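About Us

Zirkum Bakery & Coffee. Two counters, one kitchen, open early.

Updated February 5, 2024

Quick version first, for people standing outside reading this on a phone. Yes we're open. Yes there's parking, behind the building, enter off the side street. Bread is out by seven, pastries a little before, soup from eleven. Closed Mondays at the Wakent counter, open Mondays at the main shop on Arrieta Street. Dogs fine on the patio.

Longer version.

Zirkum started as a Saturday table at the farmers market. One folding table, one cooler, a cash box that didn't lock. We made a seeded rye and a plain white loaf, then cinnamon rolls once the weather turned cold and people kept asking for something sweet. The rolls outsold the bread the first week and have outsold it every week after. We've made our peace with that.

The Arrieta Street shop came next. It used to be a shoe repair place, and before that a tax office, and the floor still slopes toward the back wall, so if you drop a grape it's gone. We took the lease in December, which was a dumb month to take a lease. No heat for the first stretch. Dough wouldn't rise. We opened anyway, with a short menu and coffee out of two borrowed airpots, and there was a line down to the dry cleaner's on the first morning. Sold out before ten. Locked the door, slept, did it again.

What we make

Bread. Seeded rye, country white, a soft sandwich loaf that slices thin without falling apart, and a dark raisin loaf on weekends. Baguettes daily but not many. If you need more than a couple, call the day before.

Rolls. Cinnamon, cardamom, orange in the winter. The cardamom is the one the staff eats.

The Lukier. This is our house bun and the thing most people come in for, so it gets its own paragraph. Soft yeasted dough, plum butter in the middle, thick white sugar glaze on top that cracks when you bite it. It's baked in three rounds through the morning, last one out at ten thirty. After that it's whatever is left on the tray. We don't hold them back for anybody, but you can preorder by the half dozen and we'll put your name on the box. Please pick up by noon. We have had words about this with a few of you.

Our best Lukier day so far was 1006 buns, the Saturday before Christmas. Two ovens, and one of them tripping its breaker all morning. We don't plan on doing that again, although we said the same thing the year before.

Soup and sandwiches. Two soups, one always without meat. Sandwiches on whatever bread came out right that morning. No substitutions at lunch rush, sorry, the counter is just too small for it. After one thirty ask for whatever you like.

Coffee. Drip, espresso, the usual milks. We don't do syrups except vanilla and the brown sugar one we cook ourselves. No blended drinks. There was a blender for a while. It was loud.

The Wakent counter

Our second spot is inside the Wakent building, the old feed warehouse by the rail crossing. Offices and workshops upstairs and down the hall, us by the front doors. It's a counter, a few stools, and a pickup shelf. Everything there is baked on Arrieta Street and driven over in the morning, so if the van is late the case is empty and you'll see us looking at the door. Smaller menu, faster line. Card only at Wakent. Arrieta Street takes cash and card both.

Wakent tenants get ten percent off with a badge. You don't have to work there to come in, the front doors are open to everybody during counter hours and the hallway restroom is fine to use.

How we work

Bakers start at three. Counter crew starts at five thirty. Everything is mixed and shaped in house, including the laminated stuff, which took us a long time to get right and which we still pull from the case if it comes out flat. Flour comes from a mill a couple of hours north. Butter is butter. Eggs from whichever of our two farms has enough that week.

Nuts, wheat, milk, eggs and sesame are all in the kitchen every day, on the same tables. We can't promise anything is free of any of them. If you have a serious allergy please don't risk it here. We mean that kindly.

What doesn't sell by closing goes in the day-old basket at half price the next morning, and what's left after that goes to the food pantry on Thursdays. Stale rye goes into the bread soup. Ask for it, it isn't always on the board.

Cakes and big orders

We do sheet cakes and round cakes, vanilla, chocolate, lemon, poppyseed. Simple writing, simple borders. No fondant, no sculpted shapes, no photo prints. Seventy-two hours notice on cakes. A week if it's graduation season, more if you can manage it. Deposit is half, and you get it back if you cancel three days out.

Office trays are the easy ones. Pick a size, we pick the mix, it shows up in a white box with napkins. The biggest tray order we've filled was 172 people, for a school district breakfast, and we had to borrow the neighbors' hand truck to get it up teh ramp. Delivery inside city limits only, minimum order applies, call for the current number becuase it changes with gas.

Wholesale: a small list of cafes and one grocery. The list is full right now. We keep a waiting list and do go back to it — leave a message with what you need and how often.

Working here

We hire for counter most of the year and for the bake shift when somebody leaves, which isn't often. No experience needed for counter. You get trained, you get fed, you get a loaf to take home. Bake shift means going to bed at an hour your friends will find funny. Paper applications at either register, or send a note through the contact form. Short is fine. Tell us which mornings you can't do.

We pay the same starting rate at both locations. Tips are pooled by shift and paid out weekly.

Things people ask

Do you ship? No. We tried it, the glaze doesn't survive.

Gift cards? Yes, either counter, any amount over five dollars. They don't expire.

Can I rent the shop for a party? Not the shop. The patio, sometimes, on Sunday afternoons from spring to fall. Ask at Arrieta Street.

Where did the rhubarb thing go? It comes back when rhubarb does.

Will you give us the Lukier recipe? No. Plum butter is for sale by the jar though, near the register, and that's a good part of the way there.

Is there wifi? At Wakent, yes, the building's. At Arrieta Street, no, and the phone signal is bad by the window seats too.

Hours

Arrieta Street: Monday to Saturday 6:30 to 4, Sunday 7 to 2.
Wakent counter: Tuesday to Friday 7 to 2. Closed weekends, the building is locked.

Holiday hours go up on the door and on the home page, the door is usualy right first. Phone gets answered after ten, once the last Lukier tray is out. Before that leave a message, or just walk over.

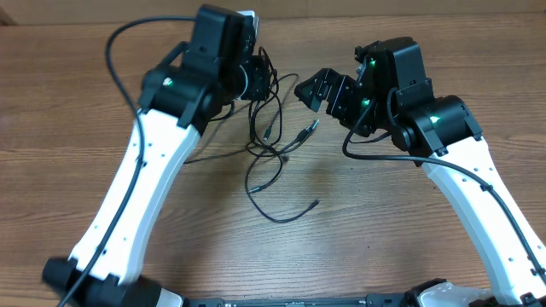
Two robot arms over a wooden tabletop, cables on the table between them.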